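Filed under: Kitchen, Small Projects

Sorting out the kitchen in squares
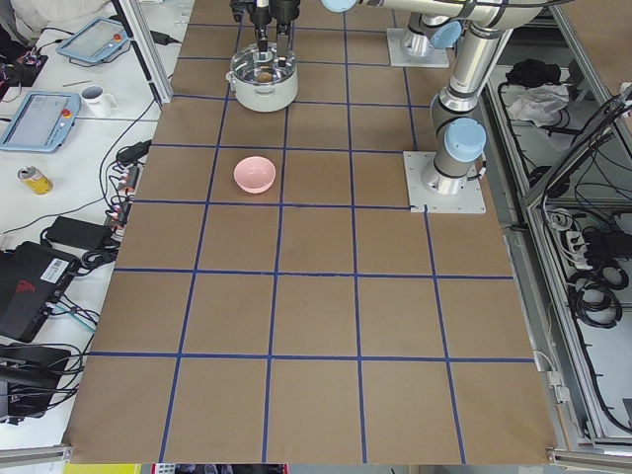 I have put off the pots for most of the year. The rest of the kitchen at Ostcombe is in decent shape, but the low cupboard by the stove has been a pile since we moved in, and every time I wanted the stockpot I had to take out everything in front of it. In October I finally emptied the whole thing.

My method is brown paper and tape. I cover a big table with the paper, run dark blue tape across it both ways until I have a grid, and put one thing in each square. If something doesn't get a square, it goes in a box to leave the house. I started doing this with the tools in the garage and it worked well enough that I kept using it.

The squares don't have to be exact. Mine never are. I measure the first row and do the rest by eye. The one thing I would say is to press the tape down well where the strips cross, or the corners lift and catch on whatever you slide over them. Painter's tape is fine. Packing tape tears the paper when you try to move a line.

The white pot with the silver rim was an easy keep. It has two small side handles, so it stores in less space than anything with a long handle, and it is the one I use for potatoes. It gets used more than any other pot we own. I paid 229 for a set of pans a few years ago and I reach for the white pot first anyway.

The light pink bowl took longer. It is too small for salad and I already had 6 bowls close to that size. I kept it because I use it for salt water when I make dough, and for scraps when I peel. That is enough work for one bowl. Two of the others went in the box, along with a colander that had lost a foot and a steamer insert that fit a pot I no longer have.

Lids were the worst part. I tried each one on each pot and wrote the match on a bit of tape stuck to the inside. Three lids fit nothing. I also had a glass lid that fit two pots equally well, so it stays and a metal one goes.

After that I measured the cupboard. It is deeper than it is wide, which explains most of the trouble. Anything at the back is lost unless it is tall. I put the stockpot at the back on the left, the roasting pan on its edge along the right wall, and everything I use weekly in the front. The white pot has the front spot to itself with nothing stacked inside it. I know that wastes space. I used to keep the pink bowl and some measuring cups in there and had to unload them every time I wanted to boil something.

The lids stand in a wire rack from Dakcombe. It was meant for files. It is a little too long for the shelf, so it sits at an angle, and so far that hasn't bothered me.

I did look at having pullout drawers put in. The quote was close to what I had set aside for the whole kitchen this year, and I still need to replace the faucet and do something about the floor by the back door. Drawers can wait. If I do them, I will probably do one myself first and see how it goes.

A few notes for anyone trying the paper and tape thing:

Use a table you can spare until you're done. I thought I would finish in an evening and did not. We ate in the living room for two nights.

Make the squares a little bigger than your biggest everyday bowl. Large pots can take up two.

Wipe the shelf while it's empty. I found a layer of flour along the back and a jar ring I have not been able to identify. I lined the bottom with what was left of the brown paper, cut to fit. It will need changing in a few months.

Keep the box of rejects somewhere inconvenient. Mine is in the trunk of the car, and I have gone out to it once, for the colander, and then left it there.

Next is the drawer with the peelers and the spare batteries. I have half a roll of tape left, which should cover it if I make the squares small.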